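Week 3: Reading the Celebrity Baby Story

Welcome back, everybody, and thank you for the lively posts on the Clisari packet (I read every one of them, even the long ones!). This week we stay with entertainment news, but we move from the wedding exclusive to the birth announcement, a small form with very firm habits.

Start with the headline. Kwabena Dramani's chapter calls it the "borrowed voice," meaning the fans are made to speak before the reporter does. Look for verbs such as gush, slam, clap back and melt, and ask who is doing the gushing. In the Brulska piece it was 3 commenters under a post with 268 replies, which is a pretty thin crowd to hang a headline on.

Then look at sourcing. A caption written by the parent is a quote, and you may treat it as one. "A pal" is something else, and Jonalyn Umali is very good on this in the reader, page 17.

Pictures matter too, of course, and a baby story leans on them harder than most.

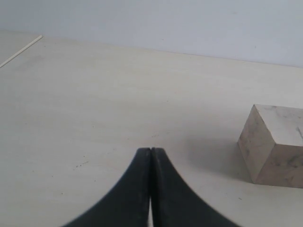
Cropping is where I'd like you to slow down, because a tight photo of a child's hand or a new ring can carry a whole story with hardly any facts in it. Anything looks important when it fills the view. Two black fingers nearly touching, with a thin gap between them and a bit of pale table showing through, will hold your eye just as well, and a caption writer could get a paragraph out of it.

For next time, please write 400 words on one announcement from the Ocampo folder. Gerardo has kindly offered to swap drafts with anyone who would like a partner. Final versions are due in August.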